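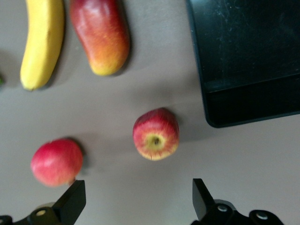
Josué Pacheco wrote in to ask whether a flat red mark on a newborn's eyelid should be entered on the same form as a raised one, and whether the size box can be left blank if the infant will not lie still. The answer to the first part is yes. The answer to the second is no, but an estimate is allowed if the letter E is written after the figure.

2023-02-20
By Maiara Evangelista
Reading time: 3 minutes

Recording birthmarks at the first newborn check

The Tirkside and Clendgate nurseries have used the revised skin sheet since the winter changeover. A review of 276 completed sheets found 59 with at least one field missing. The field most often left empty was the one for blanching, followed by the one for side of the body. Both are needed when the infant is seen again at another site.

Blanching. Press the mark lightly with a clear plastic slide or a clean fingertip, release, and note whether the color fades and returns. Simple nevus (salmon patch) on the eyelids, forehead or nape usually blanches. Write "full," "partial" or "none." Do not write "normal."

Color. Use the plain terms on the back of the sheet: pink, red, purple, blue-gray, brown, black. Blue-gray patches over the lower back and buttocks (dermal melanocytosis) must be recorded on the first day if present. They can be mistaken for bruising at a later visit, and an early entry settles the matter.

Size. Measure the longest diameter in millimeters and the width at right angles to it. For a mark that crosses the midline, give one measurement for the whole mark and tick the midline box. Several sheets from Clendgate gave centimeters without a unit. These have been sent back.

Site. Left and right are the infant's left and right. For scalp marks, add the distance from the nearest ear.

Port-wine stains of the forehead or upper eyelid are to be flagged to the attending physician the same day, for a decision on eye and neurologic review. The same applies to any midline mark over the lower spine that is found with a dimple, a tuft of hair or a soft swelling. Brown patches of even color are counted and measured singly. The old sheet had space for three; the new one has 12 lines.

Early hemangiomas may show only as a pale area or a few fine vessels. If in doubt, enter the mark as "vascular, type not decided" and request a repeat check. Camargo ward books these through the Galcombe clinic list, using code 13.

Stocks of the old sheet should be discarded. The next review will cover sheets completed up to the end of April.

Questions about the form: Newborn Skin Records, Tirkside | © Tirkside Nursery Bulletin | Back to top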